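ホーム　日記　編みもの　本棚　このブログについて

このサイトではクッキーを使用しています。閲覧を続けると使用に同意したものとみなされます。［同意する］［設定］

七草粥と、ほどいたセーター

2026年1月7日

朝、七草粥を炊いた。といってもスーパーのパックのやつで、洗って刻んで入れるだけ。すずしろが親指くらいの大きさしかなくて、毎年これ見るたびに笑ってしまう。

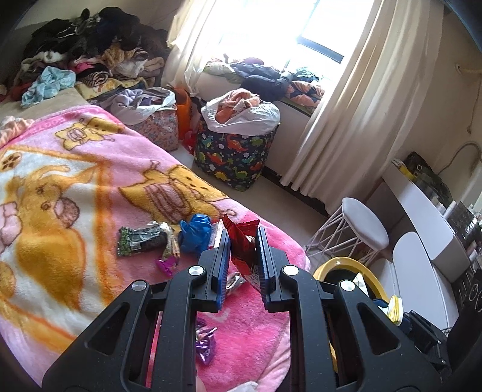

で、お粥を食べながらずっと考えていたのが、去年の9月から編んでいるセーターのことなのだった。もう正月も明けたというのに、まだ身頃。しかも今日、ほどきました。ざっくり脇の下まで。あーあ。

順番に書くと、そもそもは9月に毛糸屋のJamardで青みがかったグレーの糸を見つけたのが始まり。まだ残暑で汗だくなのに、店の奥の棚にその糸があって、触ったら最後、離せなくなってしまった。ひと玉の値札を見て一回棚に戻して、店内をぐるっと回って、また戻って触って、結局買った。セーター一着ぶんだから、合計で3,000円をかるーく超えた。超えたどころではないけれど、細かい数字は書かない。家計簿には「衣類」で入れてある。だって着るんだもの。

編み図はAfolabiという名前のパターンで、首から下に向かって編んでいく丸ヨーク。肩のあたりにぐるっと編み込み模様が入る。これがもうかわいくて、冬の鳥の羽みたいな、麦の穂みたいな、どっちともとれる柄なのだ。説明は英語なんだけど、編みもの英語って同じ単語しか出てこないから、慣れるとふつうの英語より読める(ふつうの英語はぜんぜん読めない)。

ヨークは順調だった。10月はほとんど毎晩編んでいた気がする。夕飯を片づけて、お茶をいれて、ラジオをつけて、二段か三段。模様が見えてくるとやめられなくて、気がつくと日付が変わっている。翌朝眠い。でもまた編む。ばかみたいだけど楽しかった。

問題はそのあと。袖の目を休ませて、身頃だけをぐるぐる編む段階に入ったら、急に手が止まった。メリヤス編みの無限地獄、とわたしは呼んでいる。模様なし、増減なし、表目だけ。なんにも考えなくていいから楽なはずなのに、なんにも考えなくていいから飽きる。しかも一周の目数が200を超えていて、一段がとにかく長い。ラジオの曲が一曲終わってもまだ同じ段にいる。

それで11月は浮気をした。帽子をひとつ、指なし手袋をひと組。小さいものはすぐできるからえらい。12月は忙しくて、セーターは籠の底で静かにしていた。年末の大掃除のときに籠を持ち上げたら、下に積んであった雑誌のほこりといっしょに針が一本転がり出てきて、そういえば、と思い出したくらい。

三が日にやっと再開した。お雑煮食べて編み、みかん食べて編み、駅伝見ながら編み。すごく進んだ。進んだんだけど、昨日の夜に一回試着してみたら、なんだか前に引っぱられる感じがする。首が苦しい。鏡の前で肩を上げたり下げたりして、脱いで床に広げて、じーっと見て、わかった。後ろ襟ぐりの引き返し編みのぶんが前に来ている。つまり前後ろを逆に着ていた。なーんだ、と思って着直したら首はぴったり。よかったよかった。

ところが。前後ろを正しく着たら、今度は脇の増し目が片方だけおかしいのが見えた。右脇は編み図どおりで、左脇が2目足りない。10月の自分がラジオに笑いながら飛ばしたんだと思う。着ればわからない。腕を下ろしていれば絶対わからない。わかるのは世界でわたしだけ。寝る前に布団の中で、このまま行くか、ほどくか、ずっと考えていた。夢の中でも数えていた気がする。

そして今朝、お粥を食べ終わったあと、ほどいた。

ほどくのって、やるまではあんなに嫌なのに、始めると妙に気持ちがいい。ぷつぷつぷつ、と糸が抜けていく音。三が日のぶんがあっという間になくなって、ちりちりに縮れた糸の山ができる。ラーメンみたい。お昼はラーメンにした(七草粥の意味……)。

ほどいた糸はかせにして、ぬるま湯につけて、Clodentの洗剤をほんの少し。すすぎのいらないタイプで、ラベンダーの匂いがする。タオルではさんでぎゅっと踏んで、浴室につるしておいた。重しがわりにハンガーをひとつ引っかけたら、夕方にはだいぶまっすぐになっていた。新品のようにとはいかなくても、まあ編める。乾ききるのは明日かな。

糸が乾くまで編めないので、午後は散歩に出た。Istongateという喫茶店が川沿いにあって、年始は今日から開いていると聞いていたのだ。行ってみたらちゃんと開いていて、窓ぎわの席がひとつだけ空いていた。シナモントーストとミルクティー。ここのシナモントーストは耳が切り落とされていなくて、そこがいい。耳のところにバターと砂糖がじゅわっと溜まるから、わたしはいつも最後に耳を食べる。

隣の席の人が、ものすごくきれいな縄編みのカーディガンを着ていた。生成りで、太い縄と細い縄が交互に並んでいて、ボタンが木。手編みかどうか聞きたくて聞きたくて、でも初対面の人にいきなりそれ聞くのはどうなのと思って、ミルクティーを飲むふりをしながら袖口ばかり見ていた。袖口の伏せ止めの感じからして、たぶん手編み。たぶんね。帰るときに会釈だけした。変な人だと思われたかもしれない。

川は風が強くて、鴨がみんな岸のほうに寄っていた。羽に首をつっこんで丸くなっている。あれはあれで、自前のセーターだものなあ。ほどいたりしなくていいのだ。うらやましい。しばらく見ていたら耳が冷えてきて、11月に編んだ帽子をかぶってくるんだったと後悔した。玄関まで持って出たのに、靴箱の上に置いてきてしまった。

帰りに本屋に寄って、編みものの雑誌を立ち読み。春夏の糸の特集がもう出ていて、早いよ、と思いながらリネンのベストのページを三回見た。編みたい。編みたいけど、いまのセーターが終わるまで新しいものは始めないと、元日に決めたばかりなのだった。今年の目標その一。まだ一週間しか経っていないのに、もう揺れている。買わずに出てきた自分をほめたい。

夜は冷蔵庫の残りもので鍋。白菜と豆腐と、お正月の残りのかまぼこと、餅をひとつ。かまぼこは鍋に入れるとふにゃっとして、ちょっと甘くなる。餅は底にくっついた。毎年くっつくのに毎年入れる。

食べながら、編み図をもう一度ちゃんと読み直した。身頃はヨークの下からまっすぐ60段、そこから裾のゴム編み。前に読んだときは「たったの」と思った覚えがあるのに、ほどいたばかりの今見るとなかなかの数だ。一晩に三段として、ええと、二十日か。袖もあるんだった。袖は二本ある。人間の腕が二本だから仕方がない。

編み図の余白に、自分の字で「左脇ちゃんと見る!」と書いてあるのも発見した。10月の日付で。書いてあるじゃん! 書いたのに見ていない。メモというのは、書いた時点で安心してしまうからだめなんだと思う。今回は段数マーカーを左脇に直接ぶらさげることにした。オレンジ色の、やたら目立つやつ。これなら毎周かならず手に当たる。

あと、目標をもう少し細かくしておく。今月中に身頃を終える。2月に袖を一本。3月にもう一本、と書いて、3月にウールのセーターを完成させてどうするんだろうという気持ちになってきた。でも去年の3月は寒かった。お花見のときにみんなダウンを着ていた。だから着られる。きっと着られる。着られなかったら来年の冬まで箪笥で寝かせておく。ウールは逃げない。虫は来る。防虫剤を買うこと。

さっき浴室を見に行ったら、糸はまだ少ししっとりしていた。触った感じは買ったときと同じで、9月に棚の前をうろうろした気持ちを思い出した。いい糸だなあ、やっぱり。

もう寝ます。明日は燃えるごみの日で、玄関のお飾りも今夜のうちに外さないといけないのだった。今外してくる。

前の日記　｜　次の日記　｜　月別一覧

お問い合わせ　｜　無断転載はご遠慮ください　｜　ページの先頭へ戻る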